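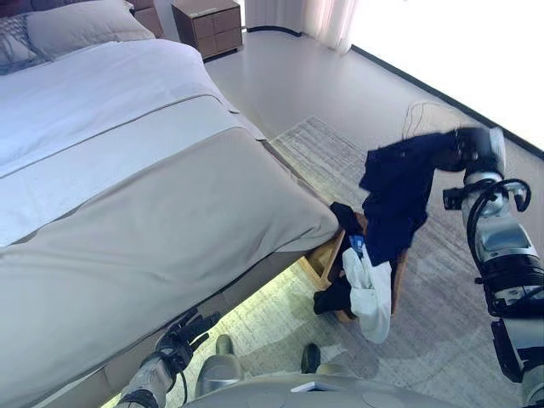 Stergiou reckons laundry is the last chore machines will crack. I disagree – picking clothes up is so close now!
tula_90: Picking up, yes. Folding, no.

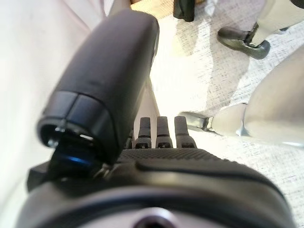 Page 2 of 6
multholm: Grippy palms and proper thumbs will sort it. I'm thrilled.
skalteo: A sock still beats most of them.

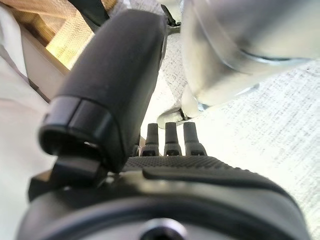
Thumb and fingertips, close up
multholm: Give it until December!
tula_90: December? Our shop floor can't even automate rags.
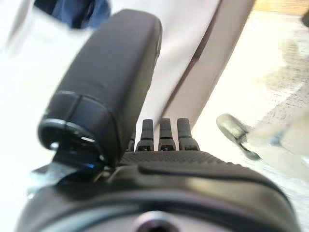
Similar threads
Robot hoovers and rugs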